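4장. 쓸기 작업 시연 모으기

Fleltska 양팔 로봇에게 바닥 쓸기를 가르치려면 먼저 사람이 보여 준 좋은 시연이 필요합니다. 처음 하시는 분도 천천히 따라오시면 금방 손에 익으니 너무 긴장하지 마세요.

4.1 시작하기 전에

1. 손목 카메라 렌즈를 마른 천으로 가볍게 닦아 주세요.
2. Vullska 기록 프로그램을 켜고 모든 카메라의 시각이 맞는지 확인합니다.
3. 그리퍼를 끝까지 벌렸다 오므리기를 3번 되풀이합니다.

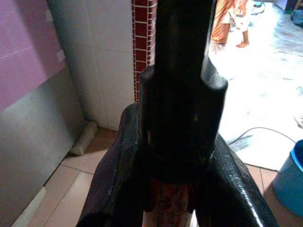
Szu-yu Au는 3번 단계를 건너뛰었다가 하루치 기록을 모두 다시 받았다며, 바쁜 날일수록 꼭 챙기라고 당부했습니다. 저희도 같은 마음이에요.

주의: 팔이 움직이는 동안에는 관절 사이에 손을 넣지 마세요.

4.2 시연 기록하기

4. 조종기를 잡고 시작 단추를 누른 뒤, 5초 동안 두 팔을 가만히 둡니다. 이 짧은 정지 구간이 나중에 기록을 자를 때 참 고마운 기준이 된답니다.
5. 도구의 손잡이를 단단히 쥐고 살짝 들어 미끄러지지 않는지 봅니다.
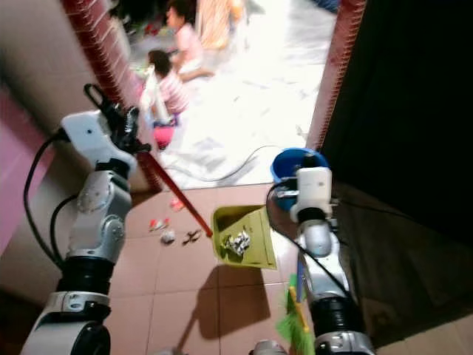
6. 평소 집에서 청소하듯 편안한 속도로 쓸어 주세요. 중간에 조각을 놓쳤더라도 멈추지 말고 다시 쓸어 담으시면 됩니다. 실수를 바로잡는 동작도 모델에게는 귀한 공부거리거든요.
7. 다 쓸었으면 두 팔을 처음 자세로 돌리고 정지 단추를 누릅니다.

참고: 한 묶음은 시연 10개입니다. 묶음이 끝나면 조종하시는 분도 꼭 쉬어 주세요.

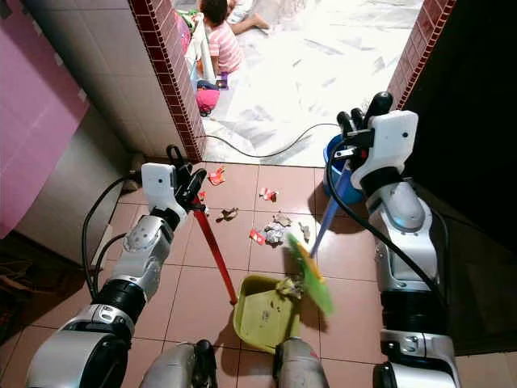

시연마다 조건을 조금씩 바꾸는 일도 잊지 마세요. 늘 같은 자리에서 같은 것만 쓸면 모델이 그 배치를 통째로 외워 버립니다. 빨간색과 흰색이 섞인 포장지, 구겨진 종이, 은박처럼 모양과 색이 다른 쓰레기를 타일 위에 흩어 놓고, 다음 시연에서는 서로 자리를 바꿔 보세요. 쓰레받기의 방향도 가끔 돌려 주시면 더욱 좋습니다.

4.3 저장과 확인

8. 기록을 재생해 보고 '성공', '부분 성공', '실패' 가운데 하나를 붙입니다.
9. 작업 이름은 Sandov 목록에 있는 것을 그대로 쓰고, 저장이 끝날 때까지 전원을 끄지 마세요.
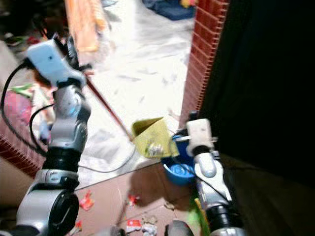 실패한 시연은 지워도 되나요?
지우지 말고 '실패'로 표시해 함께 저장해 주세요. 학습에서 뺄지는 나중에 정할 수 있지만, 한번 지운 기록은 되살릴 수 없습니다.

10. 저장 목록에 오류 코드 57이 보이면 카메라 한 대의 기록이 빠진 것이니, 케이블을 다시 꽂고 그 시연만 새로 받으세요.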